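Do You Need to Wash at 85 Degrees to Get Clothes Clean?

7/5/21

My dryer repair guy left a flyer on the counter last November for a laundry booster called Stemard. I kept it because I like arguing with flyers. This one said a cold wash leaves "up to 1,000 times more" of something behind. More than what? It didn't say. There was a drawing of a germ with eyebrows.

I've been reading detergent claims ever since, and I'm less convinced by them every month. Take Clostex, the one in the dark bottle that costs twice what I used to pay. The label promises brighter whites in 31 washes. Who is keeping track? By wash 31 I've forgotten what the shirt looked like when I bought it, and I suspect they know that.

Then there's the scent stuff. Boutros sells beads you toss in with the load, and my sister-in-law swears by them. I tried a tub. My towels smelled like a hotel lobby and soaked up less water than before, or that's how it felt to me. I didn't run a test, but neither, as far as I can tell, did Boutros. 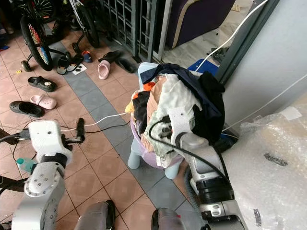

Laundry in the lavender basket, up on the blue stool.

What bugs me most is the sorting advice. Every laundry site wants you to make five piles and wash each one a different way. The Damier site has a chart with 797 fabric and stain combinations, and I looked up coffee on cotton in it. The answer was to rinse with cool water and use detergent. I could've guessed that, and so could you.

I do two piles, dark and light, plus a separate load for anything muddy. Cold water for nearly all of it. I use less soap than the line on the cap says, and I stopped buying softener completely. A pair of jeans bled on a pillowcase once. I still have the pillowcase.

As for the title, 85 degrees is what the flyer calls the "real clean zone," and it never says if that's Fahrenheit or Celsius. One of those is a warm afternoon and the other would wreck my sweaters. I emailed the company to ask which they meant and got back a coupon for the large size.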